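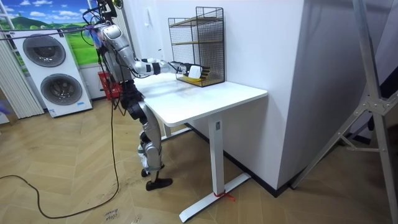
*Storage on a small scale: a wire-mesh shelf organizer on a white desk.*

## Unit 3: Keeping stock records in a small store

These notes go together with the Wakwood case, which you received last time. Please read the case first. In class we will discuss only the second half of it, the part on missing goods.

### What is a stock record?

A stock record tells the owner what should be in the store at this moment. It begins with an opening number. Every delivery is added to it, and every sale, return to the supplier or damaged item is taken away. The result is called the book stock. What a person finds by going to the shelf and counting is called the physical stock.

In a perfect store the two numbers would be equal. In practice they drift apart, and the larger part of this unit is about the reasons for this.

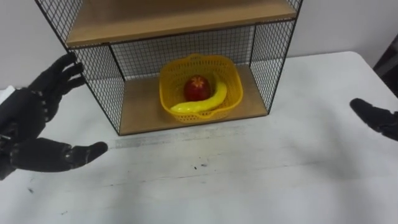
The first reason is the timing of the paper. A delivery arrives in the morning, the goods go to the shelf at once, and the delivery note stays in somebody's pocket until evening. If the count is made at noon, the shelf has more than the book. No goods are lost or gained, but the owner sees a difference and begins to worry.

The second reason is the unit. Wakwood bought jam by the case and sold it by the jar, and for part of the spring both were written in the same column. I ask you to write the unit in the heading of every column, also when it seems obvious to you.

Theft is a reason too, of course. Many students write it first in their homework. Please check the paper and the units before you write it.

### A short calculation

Wakwood has a book stock of 304 jars. The physical count is three jars lower. Before you correct the book, look for:

- sales that were not yet entered
- broken jars that were thrown away without a note
- jars standing in the wrong section

If after this the difference remains, change the book to the physical number and write the reason as "unknown." Do not invent a reason. An "unknown" that comes back every month is useful information for the owner.

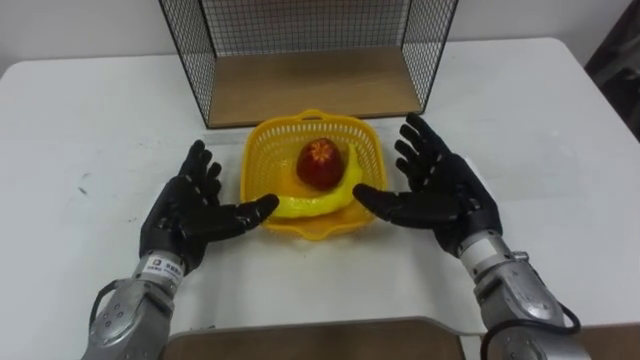
### When to count

A full count means the store is closed and everything is counted together. Skakura, the wholesaler in the case, does it once a year, in August. For a warehouse with up to 3,000 kinds of goods it is heavy work, and people become tired and make new mistakes.

The other way is the cycle count. Each day a small group of goods is counted, in a fixed time, for example 60 minutes before opening. Fresh goods and expensive goods come back often in the cycle, and slow goods come seldom. At Thaweesak the staff disliked this in the beginning, but the differences they found were younger and therefore easier to explain. 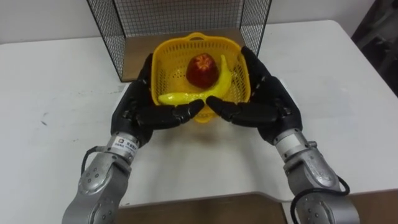

One student objected that in a family store the cycle count will be forgotten after the first busy week, and that one bad full count is still better than a cycle which stopped in the middle. I think the objection is fair. In the Flunutstead exercise you may choose either way, but you must write who does the count and what happens when this person is sick.

### Homework

Draw a stock card for one product of Flunutstead, with units in the headings. Enter the deliveries and sales from the sheet, and explain the difference at the end in a few sentences. Pencil is accepted.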